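Clusance Facilities Forum
Shared Rooms and Furnishings
Topic: Condition of the red carpet, reading room

Yvette Gill
Posted 21 December 2025
Members are asked to note that small items continue to be left on the red carpet in the reading room. The carpet was purchased in November and is expected to serve for 9 years. Wrapped and unwrapped food should be kept on the tables. I would welcome comments before the room guidelines are revised.

Tarmo Pētersons
I support the request. Crumbs and lint show plainly against that color, and the pile holds on to them. Two views of the carpet are attached.

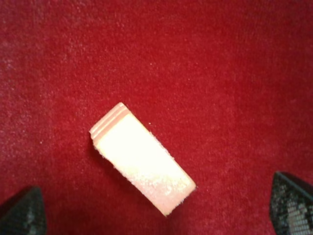
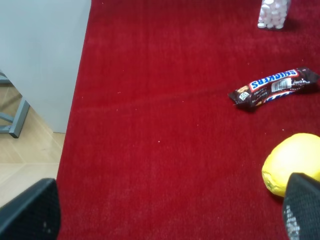 Solomiia Stetsiuk
What is the recommended way to lift dry crumbs out of a short pile without flattening it?

Mārtiņš Kalniņš
Use a vacuum cleaner with the rotating brush switched off, and make slow passes in one direction. Larger pieces should be picked up by hand first. Please do not rub them, and do not apply water to anything that may contain chocolate or sugar.

Agnese Lukoševičius
I must respectfully disagree with part of this. The supplier, Priedītis, advised us that a soft brush attachment is acceptable on this pile. Suction alone left lint behind in the Jostham building, where we have 80 square meters of similar carpet.

Mārtiņš Kalniņš
The Jostham carpet is a looped pile, and I do not consider the two comparable. I would test the brush in a corner first.

Yvette Gill
Both positions are noted. The draft guidelines will permit the soft brush after a corner test. Comments remain open for six days.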